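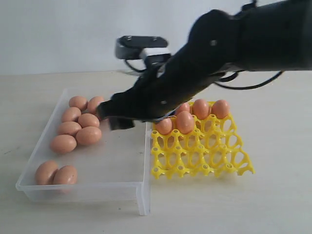 How often do the gripper fingers need looking after if all the arm ever picks up is eggs?

Every 80 eggs for a quick wipe, and a proper going-over once a month, when I have the fingers off and check the faces for grit.

I run the Prundum egg cell out of our place in Lilham, and I get asked that by nearly everyone who's thinking of buying one, so it can go at the top. The Prundum is an arm, a two-fingered gripper and a sensor up on the wrist, and you get the Illés finger kit in the box with it (two spare fingers, a hex key and a cloth that I lost straight away!). It moves eggs from a tub into a tray one at a time. It isn't quick, but I love watching it.

For the wipe I use a damp microfibre cloth, no soap, then a dry one. Power down first, please. I once forgot and the gripper started homing while my thumb was in there, which hurt my pride more than the thumb. Then close the fingers all the way and have a look at the tips.

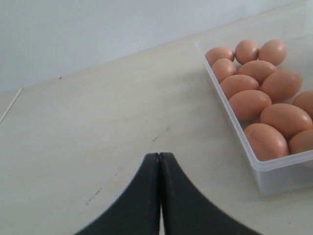
If the tips don't meet cleanly, loosen both finger screws a quarter turn, close the gripper again from the menu and let the fingers find each other before you nip them back up. Don't go mad with the key. I stripped a thread in March doing exactly that and had to wait 16 days for a part from Grescombe.

Grip force ships at 90 on the dial, which is far too much for eggs in my opinion. Start low and creep up until nothing slips. After that, tug the cables gently where they come off the wrist and make sure there's enough slack for the arm to reach its farthest corner. Mine rubbed for months before I noticed, so now I check it with my morning coffee, before the first tub goes out. 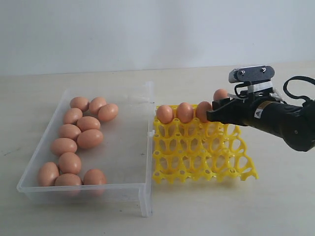
Hajnalka Vörös wrote in to say that she leaves her force setting alone and changes the finger pads instead, and that softer pads gave her fewer cracks than any fiddling with the dial ever did. I've ordered a set to try. They're listed under Illés spares, sold in packs of 2, and they fit the older fingers too.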